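Petit déjeuner, mode d'emploi pour une table trop pleine

Chez Melahat Öztürkmen, on mange dans la pièce où l'on travaille. La table brune sert à tout, et le matin elle doit accueillir un appareil blanc, son cordon, la vaisselle et les fruits. Quand elle s'est installée à Watholm, en juin, elle a d'abord voulu acheter un meuble de plus. Elle a préféré revoir la place de chaque chose.
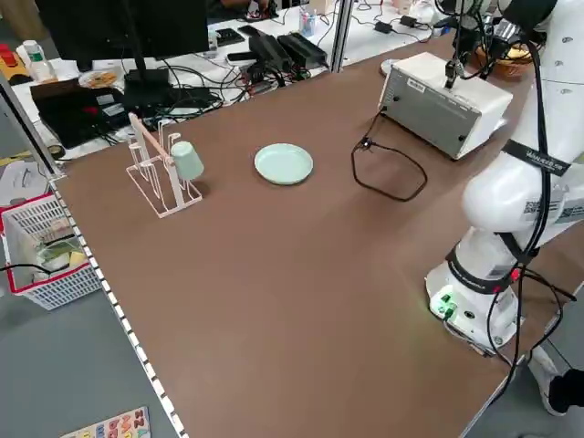
Le porte-tasses vient en premier. Les tasses y sèchent à l'envers, à portée de main, et libèrent un placard entier. Melahat a payé le sien 4 euros dans une brocante, avec une assiette vert menthe qui ne la quitte plus. Les assiettes dépareillées ne la gênent pas : elle les choisit rondes, dans des teintes pâles, et le reste s'accorde tout seul.

Vient ensuite la question du cordon. Un câble noir sur une table claire ou foncée se voit toujours, et il finit souvent sous une assiette. Elle conseille de le laisser d'un seul côté et de débrancher l'appareil après usage.
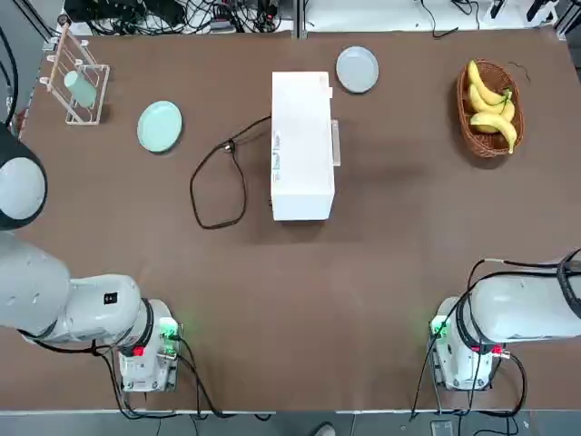
Pour les bananes, elle ne veut pas de saladier. Une corbeille tressée laisse passer l'air, pèse peu et se déplace d'une main quand il faut mettre le couvert. On en trouve à 20 euros chez Piltura, un peu plus chez Gokura. 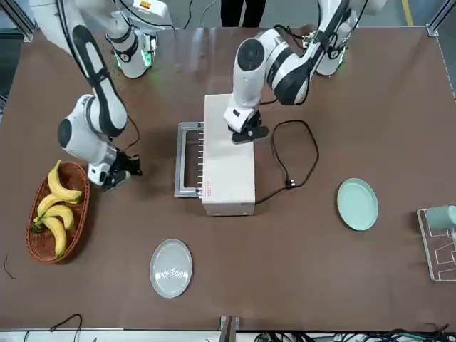
Le nettoyage se fait une fois l'appareil froid, avec une éponge à peine humide. Melahat passe ensuite un chiffon sur la table, remet les assiettes au bord et range la corbeille en dernier. Elle compte garder cette disposition jusqu'à l'hiver.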